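Bins, Bays and Benches: The Sorting Room at Kavside

Shared 70 times | 4 comments

The Kavside parts exchange takes in small hardware, fittings, offcuts and odd bits of equipment from workshops in and near Jillville. It all has to be sorted before it goes back out, and most of that happens in one room behind the loading door. This page is about that room and the containers in it. I spent a morning there in May and have put down what I learned in the order I came across it.

The first thing you learn at Kavside is that the bin decides the job. A shallow tray suits screws and washers. Anything long goes in the wall racks. Mixed items, the kind that arrive in one box with no list, go into the deep bins, and those stay in use until they split. Scrapes on the inside walls are left alone. A bin is washed out between loads and goes straight back on the bench.

Divided bins are the most popular. The usual practice is to work from one side and keep the other side clear for whatever has been checked. It's a slow way to get through a load, but it saves having a second container on the bench, and bench space is what the room is shortest on.
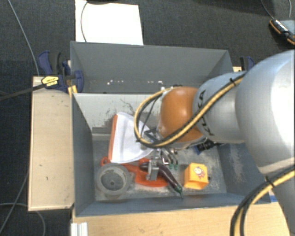
Labels are kept off the bins themselves, because the glue used to build up and collect grit. Instead, each bench has a card holder screwed to the front edge. The card gives the load number, the workshop it came from and the shelf it goes to next. The highest number I saw that morning was 383, and the numbering starts over every January.

Once a load has been sorted it moves to the shelves along the back wall. These came out of the old Anton hardware store when it closed, and they are heavier than they need to be. Two of the uprights are a little out of line, so the trays on that end are pushed in from the left. Regulars do this without thinking. I had to be shown.

The shelf order is by use and then by size — plumbing, electrical, fasteners, everything else. "Everything else" takes up roughly half the wall. It has been reorganized several times and will be again this fall, when the Semwal workshop sends over the contents of its storage unit.

The room opens at 8 in the morning and the pickup counter opens at noon. If you are dropping off, please bag small parts separately and tape the bag shut. Oily items should be wrapped in newspaper. Batteries and paint are not accepted.

Last updated: May

Comments (4)

benchdog: We have the same type of divided bins at our place. The corners always go first. Do they patch them or throw them out?

Page author: They patch a bin once. After that it gets used for scrap metal.

tinlid_44: I bought cabinet hinges at the Anton store for years. Good to know the shelves are still holding something up.

mosswood: Is the counter open through the summer? I have a box of pipe fittings to bring in and would like to look for a vise on the same trip.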